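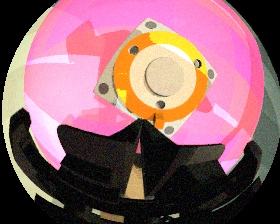 *Simulator view from the wrist, looking down past the black gripper at the pink dome. Square plate and orange ring up top, four holes in the plate, three in the ring.*

# Workshop tips: living with the Nurka bench arm kit

12 Jun 2026

Quick notes on the Nurka after five weeks with it. Paid $632 for the kit, plus $51 for the Althorpe clamp set, which you'll want. Comes with the arm, the gripper, a power brick and a login for the practice simulator. No table mount in the box. Annoying.

Not a full review. Just stuff I wish I'd had on a card taped to the wall.

## Do the sim first

Seriously. I skipped it, put the gripper straight into a jar lid, bent a finger pad. Spare pads are a separate order and mine took forever.

- Load the dome practice part. Big round thing, nothing flat to line up on except the plate, so it makes you slow down.
- Use the wrist view for the last bit of the approach. Side view for everything before that.
- Plate sits turned like a diamond from up there. Don't rotate the wrist yet – get centered first, then turn.
- Point of the middle finger piece goes right under the little orange tab with the slit. If the peak and the tab line up you're straight. If not, back off and come in again.
- The fingers hide a lot of the lower part of the dome. Get used to it. Same on the real arm.

Color in the sim can be changed under Display. I left the pink. Dark parts plus a black gripper is a bad mix, you lose the finger edges completely.

## Setting up on the bench

Clear more room than you think. The elbow swings out behind and it will find your coffee.

Clamp to the bench top, not to a drawer front or a shelf. Snug, then another quarter turn. Check again after the first hour, mine had worked loose.

Wipe the base before you clamp it. Sawdust under there and the whole thing rocks, and then you spend a evening blaming the software.

Power brick goes on its own outlet. Had it on a strip with the shop vac, and it cut out every time the vac kicked on.

Cable on the outside of the elbow. Two loose velcro wraps, never zip ties. Leave slack at the wrist.

## Gripping things

Go in at the slow setting. 120 is the top of the speed slider, I've never had a reason to go past half.

Round stuff slips. A strip of rubber shelf liner around the part works better than squeezing harder. So does a wide rubber band off a bunch of broccoli.

Small screws – don't bother. Put them in a shallow dish and do it by hand. The arm is good for holding, so-so for picking up, bad at anything smaller than a bottle cap.

What I really use it for:

- holding a part still while glue sets
- dipping knobs and drawer pulls in finish (bag over the gripper, rubber band at the wrist)
- turning a bowl slowly while I paint the edge
- third hand for soldering, but keep the tip well away from the pads

## Keeping it clean

Pads: damp cloth, drop of dish soap, dry them right away. No alcohol, it turned one of mine chalky.

Joints: soft paintbrush for dust. No compressed air, you just push it in deeper. No oil either, the manual is pretty firm about that.

Cover it when you sand. Old pillowcase is fine.

## Nurka or Mabula?

Meriem Abdel Rahman down the street has the Mabula, so I've tried both. Mabula is quieter and the clamp comes with it. Gripper opens wider too. But the practice software is thin, just a block and a cup, and the wrist view lags. If you've never run an arm before get the Nurka. If you have, the Mabula is probaly the nicer tool.

Skip the Proroldale extended plan for either one. Covers motors but not pads or cables, and pads and cables are what goes.

## Odds and ends

Write your home position on masking tape and stick it to the base. It forgets after an update.

Update when you're done for the day, never before you start.

Keep the foam from the box. Needed mine when I sent the power brick back and they wouldn't take it in newspaper.

Kids and cats out of the room when it's moving. Stop button where your left hand can get to it, or the right if you're a lefty.

Bigger gripper is supposed to come out in November. Will add to this page if I get one. Price not posted yet last I looked.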